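衣類仕分け・ハンガー掛けスタッフ募集(パート・アルバイト)

株式会社Prila 衣類再流通センター

募集職種
衣類の仕分け、ハンガー掛け、たたみ、検品補助

募集人数
9名

勤務開始
12月(研修開始日は採用時に個別に通知)

業務の概要
Prilaは、店舗および個人から引き取った中古衣類を分類し、販売店向けに再出荷する事業を行っています。当センターでは、袋または箱で到着した衣類を作業台に広げ、品目別に分け、ハンガーに掛けるか、たたんで棚に収めるまでの工程を担当します。出荷先は自社店舗のMesaと、委託販売先のHarawiraです。今回の募集は、冬物の入荷増に対応するための増員です。

作業の流れ
1 開梱
到着した袋を開け、中身を作業台に出します。袋に付いた受付票は切り離さず、台の右奥のトレーに置きます。異臭、カビ、濡れのある品を見つけた場合は、台に広げずに専用の回収箱へ入れてください。

2 一次仕分け
デニム、カットソー、シャツ、ニット、アウター、その他の六区分に分けます。判断に迷う品は「その他」に入れ、二次仕分けの担当者が確認します。素材の混率は一次の段階では見ません。

3 検品
ポケットの中、ファスナー、ボタン、裾、脇の縫い目の順に確認します。ポケットの残留物は品名を記録票に書き、班長に渡します。色落ちは不良の扱いになりません。破れは位置と長さを記録し、長さによって補修または繊維原料に振り分けます。

4 ハンガー掛け
シャツ、アウター、ワンピース類は肩掛け、デニムとスラックスは原則としてクリップ掛けです。クリップの在庫がない時間帯は、デニムに限り通常のハンガーに二つ折りで掛けます。フックの向きは左にそろえてください。首まわりの狭い品は、襟ぐりを広げずに裾側からハンガーを通します。

5 たたみ
ニットとカットソーはたたみ置きです。仕上がり幅は台に備え付けの型板に合わせます。厚手のニットは三つ折りとし、一段に積む枚数は棚の表示に従います。
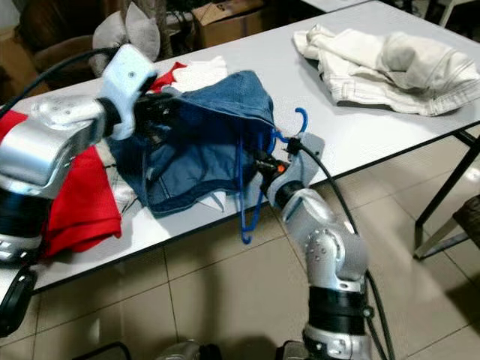 6 ラベル付けと棚入れ
区分、サイズ、状態等級を端末に入力し、出力されたラベルを品物に付けます。等級はA、B、Cの三段階です。ラベルの位置は、ハンガー品がフックの根元、たたみ品が左上角です。棚入れは通路番号の小さい順に行い、満杯の棚には重ねて置かないでください。

配属と交替
一次仕分けと検品は同じ班が担当し、ハンガー掛けとたたみは別の班になります。研修期間中はすべての工程を経験していただき、終了後に班長との面談で配属を決めます。配属後も欠員の状況により他の工程の応援に入ることがあります。応援の指示は始業時の連絡で行い、作業の途中での変更は原則としてありません。

作業環境
立ち作業が中心です。作業台の高さは固定で、希望者には足台と疲労軽減マットを貸与します。室内は空調がありますが、搬入口に近い開梱の区画は冬季に気温が下がるため、重ね着のできる服装を推奨します。繊維くずが出るため、マスクの着用をお願いしています(支給あり)。搬入口からの荷受けは物流班の担当であり、本募集の業務には含まれません。

勤務地
Prila 衣類再流通センター 2階 仕分け室
最寄りのバス停から徒歩10分。自転車およびバイクでの通勤可。自動車での通勤は、駐車区画に空きがある場合に限り認めます。

勤務時間
早番 午前8時から午後1時まで
遅番 午後1時30分から午後6時30分まで
週三日以上、いずれかの番を選択。早番と遅番の混在も可能ですが、同日に両方の番に入ることはできません。各番とも途中に15分の休憩があります。シフトは月ごとに作成し、希望は前月の中旬までに提出していただきます。

給与
時給、研修期間中の賃金および昇給の基準は、応募受付後に送付する労働条件の案内に明記します。研修期間中の時間も全額支給の対象です。通勤手当は社内規定の上限まで実費を支給します。支払いは月末締め、翌月払いです。

研修
勤務開始から10日間(出勤日数で計算)を研修とします。前半は品目の見分け方、洗濯表示の読み方、状態等級の基準を扱います。後半は作業台で実物を用いて行い、裏返しのまま到着した品、複数の衣類が絡んだ品、ハンガーが付いたまま到着した品の処理も含みます。絡んだ品は、引いてほどくと縫い目を傷めるため、一度台に置き、上にある品から順に外します。付属のハンガーは外して種類別の箱に戻し、割れや曲がりのあるものは再使用しません。

応募資格
・学歴、職歴は不問
・日本語の記録票を読み、短い記入ができること
・5時間の立ち作業に支障がないこと
・端末への数字および英字の入力ができること
衣料品店、クリーニング店、縫製業での勤務経験がある方は、応募書類に記載してください。経験は配属の参考としますが、選考の必須条件ではありません。

服装と持ち物
動きやすい長ズボン、底の平らな運動靴。指輪、ブレスレット、時計は生地に引っかかるため、作業室では外していただきます。爪は短く整えてください。エプロン、マスクは支給します。私物は鍵付きロッカーに入れ、作業室への持ち込みは透明な容器の飲料に限ります。飲料は作業台の上に置かず、壁際の棚を使用してください。

待遇
・法令に基づく社会保険、雇用保険、労災保険
・有給休暇(法定どおり)
・Mesa店舗での従業員割引
・制服エプロンの貸与、洗濯は会社負担

選考方法
書類選考の後、面接と作業体験を同日に行います。作業体験は、用意した衣類を区分ごとに分け、指定の品をハンガーに掛ける内容です。速さの計測は行いません。手順書の指示に沿っているか、品物の扱いが丁寧かを確認します。所要時間は面接を含めて90分です。作業体験の時間についても、当社規定の謝礼を支給します。

応募方法
履歴書(書式自由、写真不要)に希望の番と勤務可能な曜日を書き添え、当社採用サイト「Vikham」の応募フォームから送信してください。フォームの募集番号欄には2528と入力してください。郵送の場合は封筒の表に「仕分け 2528」と記し、センター採用係あてに送付してください。応募書類は返却せず、選考終了後に当社で破棄します。

募集番号2199(倉庫内ピッキング)との併願も可能です。併願する場合は、フォームの備考欄に第一希望の番号を記入してください。面接は一回で両方の選考を兼ねます。

問い合わせ
採用係あてに、Vikhamの問い合わせ欄から送信してください。電話での受付は行っていません。定員に達した時点で受付を終了し、応募フォームを閉じます。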